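The Thread Count Racket

The sheets that started this cost me 147 dollars. They came from Kendico in a box with a magnetic lid and a little card about the art of rest, and by September they had pilled so badly that getting into bed felt like lying down on a cat's tongue.

I had bought them for the number on the label. Most of us do. Thread count is supposed to tell you how many threads run through a square inch of cloth, up and down plus side to side, and it sounds like the kind of thing that can't be fudged. Then you learn how it gets fudged. Take a thin, cheap yarn, twist a few strands of it together, and count every strand. The cloth hasn't changed but the number has tripled.

"There is only so much room in an inch," says Brigitta Koller, who bought linens for hotels for most of her working life and now runs a small shop in Stinach. She keeps three plain white sheets on her counter with the labels cut out and asks customers to pick the best one. They usually go for the cheapest. I did too.

Cengiz Uysal, a weaver who supplies her, is less patient about it. He wants to know where the cotton came from and how long the fibers are, and he says hardly any seller can tell him. I tried his question on Kendico's help line. After 40 minutes I had been told that the sheets were "premium" and offered a discount on a pillow. 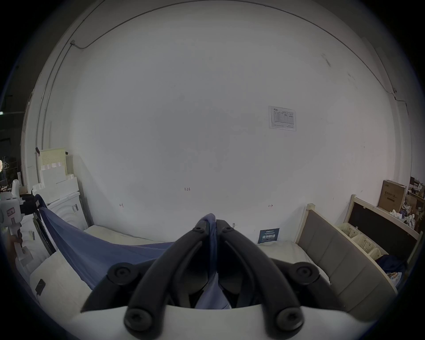
What about the other promises? "Cooling" is the one I trust least. A loose, plain weave does let more air through, and some people sleep better on it, but I have seen the word stuck on heavy sateen and on fuzzy polyester. "Hotel quality" means whatever the seller likes. Koller says the hotels she bought for cared mostly about what would survive the laundry, and a fair number of their sheets were a cotton and polyester blend you would never brag about.

I'd like to say the old stuff was better, and Koller's older customers certainly believe it. I'm not so sure. The bad sheets from back then went to the rag bag long ago, so of course the ones left in the closet look good.

My replacement set came from Koller's shop, medium weight, no number on the package. It wrinkles. The fitted one is a tight squeeze over my mattress. I've had it for one winter, and I'm holding off on any praise until it has been through another.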